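Soft Shapes and Workroom Surfaces
Unit 2 handout, Akanda Craft Workroom
Updated 5/24/25

Welcome back! Color is the fun part of this unit, so wear clothes you don't mind getting marked up and bring your notebook to the long table.

1. Looking at a curled shape

Before you draw or cut anything, spend two full minutes just looking. Is it a heart? Is it a petal? I love that a good curl can be both, depending on where you put your eye first. Find the lobes, follow them outward, then come back down to the point. Students who start at the point usually make the whole thing too narrow, so try the lobes first.

Strong color loves a dark neighbor. Turquoise against black fairly jumps at you, and a scalloped black edge behind it makes the smooth curves look even smoother. Put that same turquoise next to our pale tabletop with its yellow edge and you get a completely different mood!

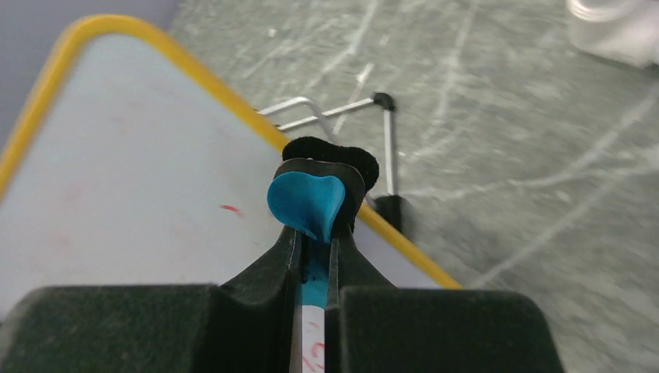

2. Your turn

Cut one curled shape from the Sullitz sheets, 180 mm at the widest. Keep it simple and leave the point a little long (you can always trim). Try it on black, then on the tabletop, and write a line on each. Allow 30 minutes.

3. For July

Read the Wundano color notes, both parts. Bring your shape back with you, we'll be using it again for shadows.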